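4.2 Setting the play clock (Rikside scoreboard controller)

Caution: Switch the horn off at the panel before anyone works behind the board.

1. Hold MODE until PLAY shows on the controller.
2. Enter the period length and press SET.
3. Enter the warning time. The factory value is 10 seconds.
4. Press TEST. Both end-zone clocks should count down together.
5. If one clock lags, move its receiver nearer the touchline - the range is 275 metres in clear air - and repeat step 4.

Note: Brightness is set to 80 per cent on delivery. For evening kick-offs, reduce it to 20.

Settings are kept when the power is off. Team names are not, and must be entered again before each match.
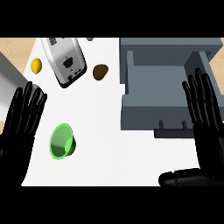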